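Trenier 302 Tabletop Creaser and Perforator

The Trenier 302 is a friction-fed creasing and perforating machine for small print rooms, school districts and in-house shops that finish covers, menus, tickets and greeting cards in short runs. It sits on a standard work table and runs from an ordinary wall outlet.

Digital prints crack along the fold when the sheet is heavy or the toner coverage is solid. The 302 presses a crease into the sheet with a matched blade and channel, so the fibers bend without breaking the printed surface. Perforating is done by swapping the blade set. The swap takes one hex key, stored in a clip under the delivery tray.

Feeding and setup

Sheets load face up against the left guide. The operator enters the sheet length and picks a fold pattern, or types in the crease positions by hand. Up to 14 creases can be placed on one sheet. Jobs are saved by name and stay in memory when the power is off. Sheets up to 441 mm long feed without the extension tray; longer sheets need the extension, which is sold separately.

The side guides lock with a thumbscrew on each side. Older machines had a single lever, and customers told us it drifted on long jobs. Blades from those older machines do not fit the 302.

Stock

Uncoated, coated and laminated sheets all run well. Very slick laminates may need the second feed tire, part 984, packed with the machine. Textured covers should be test creased first, with the grain running parallel to the crease wherever the layout allows it. If the crease looks shallow on both sides, turn the depth knob one step and try again.

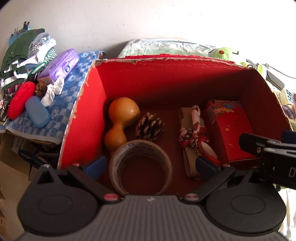 Gourd, pinecone, packing tape and a red gift box in an open cardboard box.

What comes with it

The machine ships with one creasing set, one perforating set, the spare feed tire, a dust cover, a power cord and a printed manual. Pronby folders can be placed directly behind the 302 using the Kondetton bridge table. The bridge bolts to the delivery side and has no moving parts of its own. Order it at the same time as the creaser if you can — the bolt holes are covered by a plate that is easier to remove before the machine is set in place.

Service and parts

Machines are set up and tested at our Pacheco shop before they go out. Crisanto Saludo handles installation and operator training, and a first visit usually takes a morning. Blade sharpening is done in the same shop. Send blades in their plastic sleeves, with the machine's serial number on a slip of paper.

For quotes, trade-ins or a sample crease on your own stock, contact Leena Jääskeläinen at the sales desk. Please send at least ten flat sheets per sample and mark the fold lines in pencil. The sales desk closes at 4:30 p.m., and the shop is closed for inventory the first week of August.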